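[teleop-demos] Re: Steering by hand in the simulated house, how slow is slow enough?

From: Omprakash Prajapati
Date: 2025-03-31

Hello all,

thank you for the answers to my first message. I quote the one I want to reply to:

> I looked at the first set from the Brutdale house. The paths are
> fine but the operator turns too much in place. Whoever learns from
> this will learn to hesitate. Can you drive the hallway again with
> the stick limited to 50 percent, and keep the bad runs in a
> separate folder? At Fluserberg we deleted ours and we were sorry
> later.

I followed this advice. We now have 103 runs by remote control in the simulated house, and 78 of them I would call clean. The others are kept, in a folder with the name "hesitate". The stick limit helped me more than I expected, mainly in the hallway, where before I corrected left and right all the time.
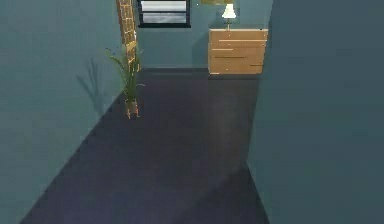 Hallway, teal walls, plant on the left and dresser with lamp at the end.

My rule for the operator is now simple. Choose the place where you want to arrive before you touch the stick, then drive to it in one movement. If you lose the way, stop and wait two seconds, so the pause is easy to find in the log. Please do not make many small turns to look for it.

The hard part is still the places with little to see. When the view is mostly a plain wall, the operator has no feeling of distance, and I noticed that I push forward longer than I should.
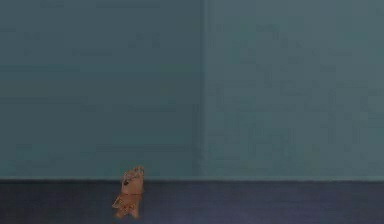
For this reason I started to write the commands also as text while I drive, one short line for each movement. It costs time, but when I read the lines later I can tell which turns were wanted and which were only nervous. The Yeoh script puts the lines together with the stick log. It had a problem with long files, everything after line 652 was dropped without a warning. If you use the version from August, please check your files.

One more point, about the wall with the painting. Two operators gave me very different demonstrations for the same instruction, "go and look at the painting". One stopped as soon as a part of it was in view, the other wanted to have it in the middle. I think the instruction is too open, and I will write a stricter one before the Bernmont people begin their part.

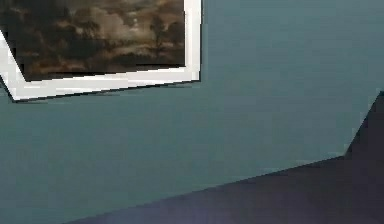
Should both kinds of demonstration go in the same training set?
I would keep them apart until the instruction is fixed, because a mix of two endings teaches the robot to stop somewhere between them.

If somebody has a good text for such instructions, please send it to the list and not only to me.

With best regards,
Omprakash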